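Simulation Practice Group – minutes, August 2024

Present: Hauke Hinrichs (chair), Umine, Liker and Jitumham reps. Ackah dialed in, sound bad for the first part.
Apologies: none recieved.

1. Last minutes
Agreed, one fix. "Pass" in item 4 should read "provisional pass". Hauke to correct on the shared copy.

2. Naming of runs
Still a mess. Liker names by task, Umine by date, Jitumham by whoever ran it. Agreed: task name first, then scene version, then seed. Old runs stay as they are, no one has time. Ackah wants controller version in the name too – voted down, goes in the log header.

3. What counts as a success
Long one. Umine scores an egg pick as done when the fingers close. Liker only when the object is at rest where it should be and the gripper is clear of it. Results can't be compared, obviously.
Agreed wording for the guide: "Success is scored on the object, at rest, with the gripper open and withdrawn."
Hold time before scoring – Umine asked for 2 seconds, Liker 3. Went with 3.
Dropped and re-grasped objects: allowed, but flagged. Object pushed in by the forearm and never gripped: fail.

4. Contact limits
Jitumham had more than 2000 runs with no cap on finger force. Numbers look great, wouldn't survive on hardware. From now on cap has to be set and logged before the first run. No cap, no entry in the shared table.
Same for the arm passing through scene objects. Collision checks stay on for the whole arm, forearm included, even if it slows things down.

5. Garden scene, basket task
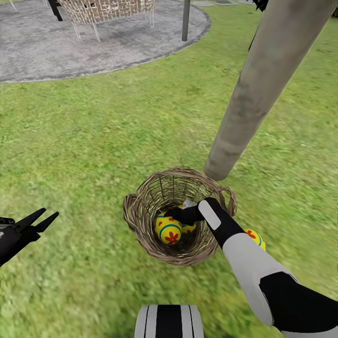
Liker wants baskets kept in the standard set, Umine says the rim is too uneven to score against fairly. Discussion of what "in the basket" means. Settled on: whole object below the highest point of the rim, touching basket or another object in it. Resting on a handle does not count.
Both grippers to be reported, also when only one does the work. Idle arm needs a parked position in the log – Ackah has had idle arms drifting and nobody noticing till the review.
Eggs with the same pattern: object ID goes in the log, color alone is not enough.
Background objects stay in. No clearing the lawn to get a better score.

6. Seeds and failed runs
All failed runs kept. Batch size 3000 for the shared table, seeds published with it. Picking best seeds after the fact = withdrawn. Umine not happy about storage, will come back with a cost.

7. AOB
Guide still says "teh operator" on page 2. Someone fix.
Jitumham asks if real-world tests will follow same rules. Parked.

Actions
Hauke – correct minutes, redraft section on success
Liker – basket wording, send round
Jitumham – rerun with force cap
Umine – storage cost
Ackah – parked position format

Next meeting September, Hauke to send dates.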